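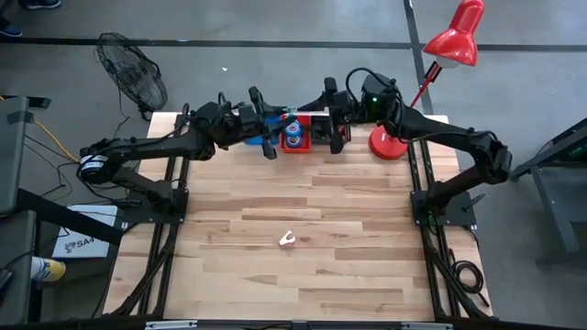 Bench and Drawer Tips from the Open Day at Tendton

Posted 2024-02-28 by Henryk Nowakowski
Filed under: workshop, small parts, storage

The Tendton open day had one bench given over to sorting: two arms, one on each side rail, putting small household and office items into baskets. Brijesh Kushwaha ran the session and took questions between runs. Most of what he said about setting up the bench applies to a kitchen drawer or a garage worktop, so the notes are set out as tips.

1. Clear the middle first

Containers go at the back or the side. The centre of the bench stays free for the item being handled. At home, move the jars and trays to the back edge before tipping out a drawer. Working round a tray in the middle adds a reach to every item.

2. Use baskets with slotted sides

Dust and crumbs fall through, and you can tell from the side whether there is anything in them. Solid tubs hold grit and need wiping out each time. Cheap slotted baskets bow when overfilled. Stop at two thirds.

3. One colour, one category

Labels peel. Colours do not. Pick the category for each colour before starting and do not change it halfway. If the household already has a blue basket for pegs, leave it for pegs. 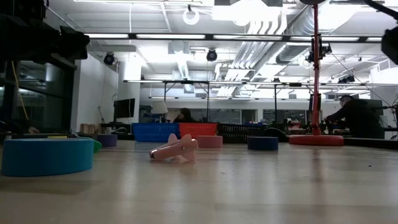 Blue, red-orange and black baskets along the far edge, items out on the table.

4. Spread items before sorting

A heap is slow for a machine and slow for a person. Kushwaha's rule was a hand's width between items where space allows. For screws and fixings, use an old baking sheet with a rim. Round things go down on their flat face or they will travel.

5. Fix the lamp position

Overhead strip lights put long reflections on a glossy top. A low lamp at the far corner helps to show up small pale parts by their shadows. Set it once, mark the base with a pencil line and put it back on the line. Hiyori Onishi, who looks after the benches, uses a 600 lumen bulb at home and finds anything brighter tiring.

6. Slow down at the ends of the movement

The long travel across the bench can be quick. The last part, just before the item is picked up or let go, should be slow. Kushwaha had set the speed in the open at 500 mm per second and at 200 mm per second close to the table.
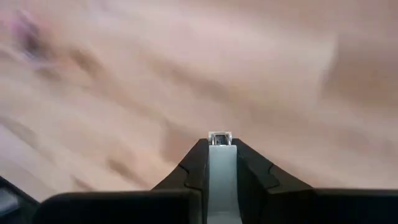

The same applies to hand work. Items get dropped or knocked at the pick and at the release, seldom in between. When moving glasses from the rack to the shelf, carry at normal pace and set down slowly. Shinji Amano asked whether the slow part could be skipped with soft items such as cloths. It can, but the habit is easier to keep if it is the same for everything.

7. Clamp what must not move

Anything fitted to a table edge should be clamped to the frame or rail where there is one. A thin top dents under a clamp. Put a scrap of card under the jaw, tighten by hand, wait a minute and tighten again. Turn the handle outwards, away from where you stand.

8. Keep round items together

Tape rolls, lids and coasters stack badly with flat things. Give them a basket of their own and lay them flat in it. Tape kept on its edge picks up fluff on both sides.

9. Leave the awkward pieces until last

Staple removers, pegs, clips and anything with jaws will catch on the basket slots and on each other. Sort the plain shapes first, then place the awkward ones singly. 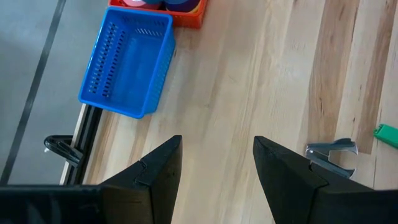

What to buy, what to skip

Baskets: Kasten do a slotted one that fits a standard drawer. Measure the inside of the drawer, not the front. Mine is 98 mm deep and the tall version does not go in.

Clamps: two small ones are enough for a kitchen table.

Drawer dividers: skip until the sorting is done. The sizes needed will be different afterwards.

The next open day is in March. Kazuhiro Takeda has the sign-up sheet at the Gerkley desk.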